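Moving my backup script off cron

I finally moved the nightly backup on Flerkitz (my little home server, named by my niece) from cron to a systemd timer. It had been skipping runs whenever the box was asleep at 3 a.m., and I only noticed when I went looking for an old config and it wasn't there. Ugh!

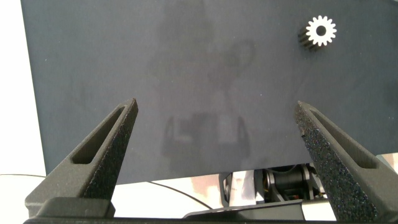 Do you have to rewrite the script itself?
Mine stayed exactly the same. You add a service file that calls it and a timer file that says when.

The line you want is Persistent=true, which runs a missed job at the next boot. I also set RandomizedDelaySec=300 so it doesn't collide with the log rotation.

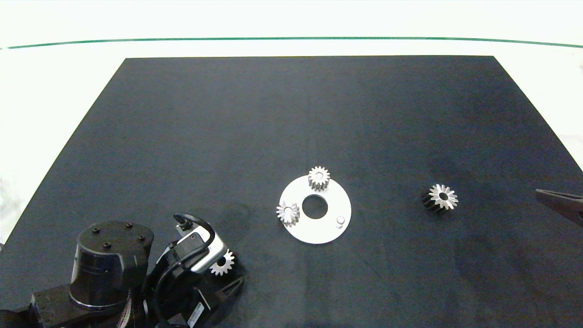
Gears, plate and mat

Check it with systemctl list-timers, and remember to enable the timer and not the service (I did the wrong one first, of course).
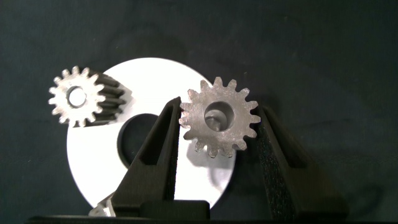

Last updated: May 19, 2023

Output goes to the journal now, so I threw out my old mail wrapper. I keep 8 snapshots and the script prunes the rest. Next up is the same job on Oltstead, my other machine, if I can remember the password.

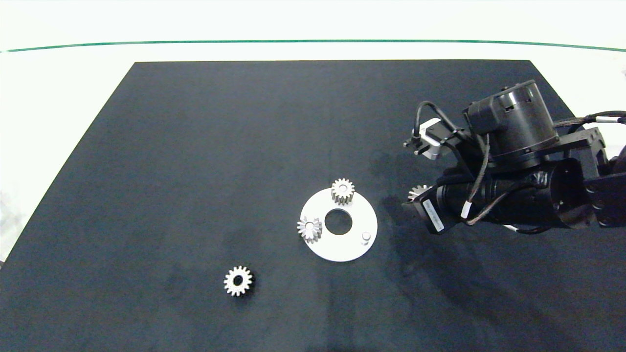 Sofia Karras, blog owner and part-time sysadmin

Comments are open if your timers do anything weird!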